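Ilex Owners' Register
Minutes of the general meeting, 5 July 2025

Present: 7 members of the management group and members as signed in. Apologies were received and noted.

1. Minutes of the last meeting
The February minutes were taken as read and approved with one correction. Under item 4, "rear caliper" should read "rear wheel cylinder".

2. Matters arising
The spare gearbox casing offered in February has been collected and paid for. The insurance valuation form has been rewritten and now has a separate line for cars with a replacement engine. Members with an agreed value over two years old were asked to fill in the new form before renewal.

3. Membership and register
The register stands at 1,759 cars, of which 1,495 are believed to be roadworthy or under repair. The remainder are broken for parts or have not been heard of since the last survey. It was agreed to write once more to the last known keepers and then to mark those entries as untraced.

4. Parts
Front wing rubbers: the new batch from Molov is in stock. The profile is slightly deeper than the original and needs trimming at the lower end. A note to this effect will go out with each pair.
Water pumps: Gakska has quoted for rebuilding exchange units with a modern seal. The price depends on a minimum order and old pumps must be sent in complete with pulley. Orders to be invited through the newsletter. No money to be taken until the minimum is reached.
Clutch cables: two members reported early fraying at the pedal end. Remaining stock to be held back and the maker asked for an explanation.
Door mirrors: no progress.

5. Technical
There was a long discussion on fuel hoses. Several members had found hose sold as suitable for current petrol to be cracking within three years. The meeting agreed that the register should not recommend a make but should advise yearly inspection, with the date of fitting written in the service book. The article on setting up the twin-choke carburettor is to be reprinted, as the float level given last time was for the earlier model.

6. Summer run
The route to Amaral is settled at 367 miles over three days. Fuel stops are marked on the route sheet. The second night's hotel has limited covered parking and this will go to open cars first. Cars towing trailers should use the lower entrance. Entries close at the end of the month.

7. Any other business
It was asked whether cars with an electric conversion could stay on the register. Agreed that they could, with the original engine number kept on file if known. A proposal to change the badge colour was not seconded.

The next meeting will be held in February. 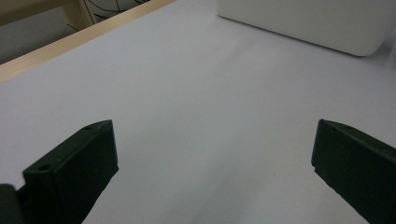
Ilex Register Bulletin, page 7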